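Noise in the Nundilberg reading room
Project report, module 2, 2023-08-30

Aim. Find out if people really leave the reading room because of noise, or if its the heating, the chairs, whatever. Library at Nundilberg let us put a box on the returns desk and leave slips out.

Method. Short slip, four questions, tick boxes. 151 slips handed out, 100 came back filled in properly. Sound readings taken with the Zavow meter from the physics store, by the door and by the back windows. Didn't manage the upstairs gallery, locked both times.

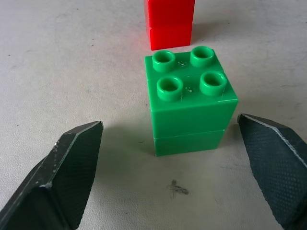

Results. Noise was the top complaint, but mostly noise from the corridor and the lift. Talking inside the room came third, after cold. 18 people wrote extra comments, nearly all about the door banging. Readings by the door jumped up whenever it shut, back windows much steadier.

Problems. Slips only went out in the afternoons, so morning users are missing. Question three was badly worded (two things in one), should of tested it first. We used the Mitsotakis-Vlachou scale for annoyance but cut it down to five steps, so can't compare with thier scores directly.

Next. A soft closer on the door, then the same slips again in October. Ninier do one that fits old frames, price still to check.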